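Chapter 3
Cloth, Water and Why Towels Work

Shares 143 | Comments 40

I learned most of what I know about cotton in a laundry. Before I taught anything, I spent a winter at the Plerkembridge baths, folding and hanging whatever came off the line, and I got very opinionated about it! My boss, Reinaldo Godoy, could pick up a towel with his eyes shut and tell you whether it would dry a swimmer or just push the water about.

So what was he feeling for? Mostly the loops. A terry towel is woven with extra yarn standing up from the base cloth (we call this the pile), and all those little loops give water far more surface to cling to than a flat sheet does. Water creeps into the gaps between the fibres by capillary action, the same thing that pulls tea up into a biscuit — and we'll spend a good part of this chapter on that.

Cotton helps as well. Its fibres are nearly all cellulose, and cellulose likes water. Polyester mostly doesn't, so a polyester cloth has to hold water between its fibres and takes very little inside them.

Then there's softener, my old enemy. It leaves a thin, slightly waxy coating on the yarn. Lovely to touch, poor at drying your back. In December I ran a small test with my class at Pesedlow, and I'll take you through our results in section 3.2 — bring a kitchen scale if you want to repeat it.

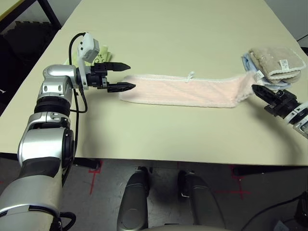 You'll also need a jug, a timer and two towels of the same size, one of them washed without softener. Weigh both dry before you start, and write the numbers down straight away.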